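Vanity Station Fault Review: Gallery

Novlow Laboratory – Home Assistance Group

In July, the arm at the bathroom vanity station stopped without a command on several occasions during routine tidying trials. No person was injured and no equipment was lost. The station was withdrawn from the trial schedule on a Friday afternoon and remained out of regular use until the review was complete. This page presents the station together with the main findings, and is intended for staff and visiting students who work with the arm.

The fault appeared as a protective stop while the arm was moving above the countertop. In each case the controller reported a loss of communication with the gripper, and the arm held its position until an operator released it. The log for the period covers 383 trials. Of these, 281 were completed before the first stop was recorded, and 8 of the remaining trials ended in a stop.
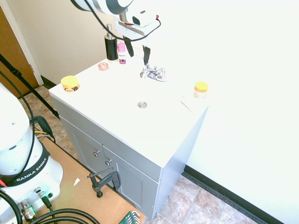
Attention turned first to the gripper cable. The thin black cable hangs in a curve beneath the bracket before it rises again, and the length of that loop was found to matter. When the wrist turned fully toward the faucet, a short loop pulled on the connector; a long one could catch on a tall item such as the soap dispenser. Tadeusz Urbańczyk, who led the review, reproduced the stop twice at reduced speed with the shorter loop.

The replacement cable was supplied by Bednarek and fitted with a clip from Celto. The loop length is now written on the station card and is to be checked before the first trial of each day.

Items on the counter. The two jars with yellow lids stay at opposite ends of the counter, with the basin between them. The earlier layout placed both on the same side, which required a sharper turn of the wrist. Trials recorded under the two layouts are kept separate in the Fodar log.

Table and clamps. The arm base stands on the worktable, and clamps are fitted at the table edges. One clamp was found to have loosened during the review. It was not the cause of the stops, but clamp checks have been added to the weekly inspection – hand tools are to be returned to the cabinet afterward.

Return to service. The station will resume regular trials once the new cable has passed 3,000 wrist cycles without a communication error. Until then, it may be operated only at reduced speed and with a second person at the stop button. Any further stop should be entered in the log before the arm is released, with the wrist position and the item being handled.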